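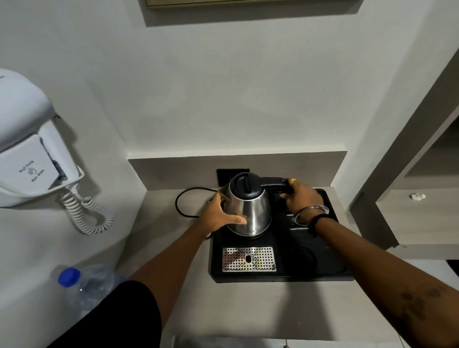 Hospitality tray

A hospitality tray, also called a welcome tray, is a set of equipment and supplies placed in a guest room so that the occupant can prepare hot drinks without ordering from the kitchen. The term covers both the tray itself and the items kept on it. A typical set consists of an electric kettle, cups, spoons, and single-serve portions of tea, instant coffee, sugar, and milk or creamer.

Background

Hot drinks in hotels were long a matter of room service or of a pantry on each floor staffed in the early morning. In-room equipment spread as small electric kettles became cheap and as hotels cut back on overnight staff. Guest houses and roadside motels, many of which had no kitchen service outside breakfast hours, relied on it most heavily. Larger hotels often kept room service and added the tray as a standard amenity. In North America the drip coffee maker was long the more common fixture, and kettles are still less usual there than in the United Kingdom or Australia.

Construction

Trays are made from molded plastic, melamine, lacquered wood, or wood covered in imitation leather. A raised rim holds back spills and keeps small items in place. Many models have a recess for the kettle base and a channel at the rear for the power cord. Security versions are fixed to the furniture with screws or a locking plate, and the kettle base may be attached to the tray from below.

The Vundier pattern, named after a supplier to alpine guest houses, divides the tray into two levels, with the kettle on the lower one and a shallow drawer for sachets underneath. The Zustholm pattern is a single flat surface with a detachable sachet box.

Kettles

Kettles sold for guest rooms are smaller than household models and usually hold between 0.5 and 1 liter. Common requirements are automatic shutoff, boil-dry protection, a concealed heating element, and a short cord. Power ratings vary with the supply voltage. Household kettles in 230-volt countries may draw up to 3000 watts, while guest room models are generally rated lower to limit the load when many rooms are in use at once.

Placement

The tray is normally set on a desk, a cabinet top, or a counter built into a recess. Steam is the main concern in enclosed positions. Repeated exposure lifts veneer and stains painted surfaces, and designers therefore leave open space above the spout or specify a pull-out shelf.

Maintenance

Housekeeping staff empty the kettle, wipe the tray, and replace used supplies between stays. In hard-water areas scale builds up on the heating plate and is removed with citric acid or diluted vinegar. In a handbook for small hotels, Jussara Siqueira recommends descaling after every 50 room nights and keeping two spare kettles per floor.

See also

Minibar
Room service
Tea caddy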